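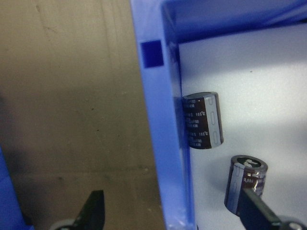
Kassel, im März

Ticket: Fisten Aktivlautsprecher, linker Kanal brummt
Status: in Beobachtung
Gemeldet von: Eyerusalem Tamiru
Bearbeitung: Henok Yimer, ab der zweiten Messung Saron Alemayehu

Fehlerbeschreibung laut Meldung
Der linke Lautsprecher brummt leise, sobald er eingeschaltet ist, auch ohne Signal. Nach längerem Betrieb wird das Brummen lauter. Der rechte ist still. Frau Tamiru hat bereits bei Clanness angerufen, wo das Paar gekauft wurde, und bekam am Telefon die Auskunft: „Das sind die Elkos, das sind immer die Elkos.“

Anmerkung Yimer, 9:40 Uhr
Die Ferndiagnose nehme ich zur Kenntnis, mehr nicht. Die Lautsprecher sind 6 Jahre alt. Elkos können in dem Alter schwach werden, vor allem wenn sie neben einem Kühlkörper sitzen, aber ein Brummen auf nur einer Seite kann ein Dutzend andere Gründe haben. Bevor der Lötkolben warm wird, möchte ich eine Messung sehen.

Schritt 1: alle Signalleitungen abgezogen, nur Netz
Brummen bleibt. Brummschleife über das Cinchkabel scheidet damit aus.

Schritt 2: Steckdose gewechselt, Netzkabel links und rechts getauscht
Keine Änderung. Frau Tamiru hatte außerdem einen Netzfilter von Ament davor, der laut Verpackung „hörbare Ruhe“ bringt. Mit Filter brummt es genauso wie ohne. Den Filter habe ich ihr wieder eingepackt.

Schritt 3: Frequenz bestimmt
Sauber 100 Hz am Lautsprecherausgang, kaum 50 Hz. Also Restwelligkeit hinter dem Gleichrichter, und da hat Clanness wenigstens die richtige Ecke genannt. Bewiesen ist damit über die Elkos noch nichts. Ein hoher Übergangswiderstand in der Zuleitung zum Ladeelko macht dasselbe Bild.

Schritt 4: Siebelkos ausgebaut und gemessen
Kapazität bei beiden innerhalb der Toleranz, ESR unauffällig. Keine Wölbung, kein Elektrolyt auf der Platine. Ich würde sie so wieder einbauen.
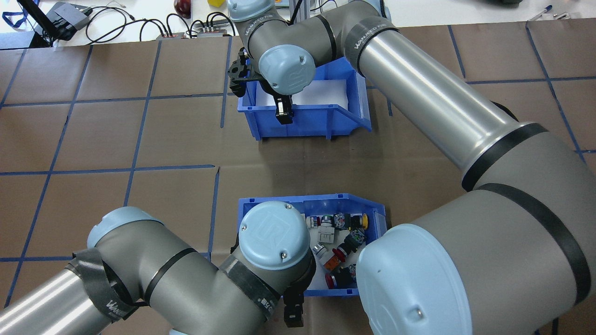
Kommentar Alemayehu, 13:15 Uhr
Gegenmeinung: Kalt gemessen sagt das wenig. Laut Meldung wird es ja mit der Zeit lauter. Bitte warm messen oder probeweise neue einsetzen, die Teile kosten fast nichts.

Antwort Yimer
Einverstanden, aber dann bitte ordentlich. Wenn wir tauschen und dabei alles nachlöten, wissen wir hinterher nicht, was geholfen hat. Genau so entstehen diese Forenbeiträge mit „Elkos neu, läuft wieder“. Vorschlag: alte Elkos zurück, Gerät 90 Minuten laufen lassen, messen, dann erst tauschen.

Schritt 5: Dauerlauf mit den alten Elkos
Zu Beginn 11 mV Brummspannung am Ausgang, am Ende deutlich mehr. Das Verhalten aus der Meldung ist also nachvollziehbar, was ich vorher nicht unbedingt geglaubt hätte. Beim Klopfen mit dem Isolierstab auf die Platine ändert sich der Wert sprunghaft. Ein müder Elko reagiert auf Klopfen normalerweise nicht.

Schritt 6: Elkos gegen neue getauscht, sonst nichts angefasst
Zunächst Ruhe. Nach einer Weile wieder Brummen, wieder klopfempfindlich. Saron hat es selbst gehört und zieht den Einwand „halb“ zurück.

Schritt 7: Lötstellen unter der Lupe
Am Minusanschluss des Gleichrichters ein feiner Ring um das Beinchen, wie man ihn bei mechanischer Belastung öfter sieht. Altes Lot abgesaugt, neu verlötet.
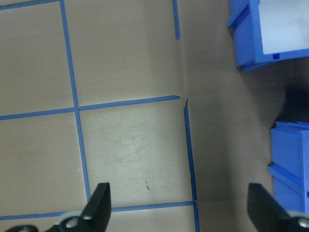
Zweiter Dauerlauf, gleiche Lautstärkestellung wie beim ersten. Kein Anstieg der Brummspannung, Klopfen ohne Wirkung. Die neuen Elkos sind dringeblieben, ein nochmaliger Ausbau hätte den Lötaugen nicht gutgetan. Streng genommen fehlt uns damit der Gegenversuch mit den alten.

Rückfrage Hiyori Ikeda (Annahme), 16:50 Uhr
Kann ich der Kundin schreiben, dass es repariert ist? Und sollen wir den rechten gleich mitmachen? Clanness empfiehlt das in der Mail von heute Mittag, als „vorbeugenden Elkotausch im Paar“.

Antwort Yimer
Bitte schreiben: Lötstelle am Gleichrichter nachgearbeitet, Fehler im Dauerlauf nicht mehr aufgetreten. Das Wort „repariert“ würde ich mir aufheben, bis das Gerät eine Weile bei ihr zu Hause gelaufen ist. Den rechten nicht anfassen. Er brummt nicht, und eine Begründung außer „im Paar“ steht in der Mail nicht drin. Falls sie es trotzdem möchte, Gleichrichter mit ansehen, gleiche Platine, gleiche Schwachstelle denkbar.

Nachtrag Getachew Mekonnen
Lautsprecher abgeholt. Ausgebaute Elkos auf Wunsch mitgegeben. Ticket bleibt offen, bis Frau Tamiru sich meldet.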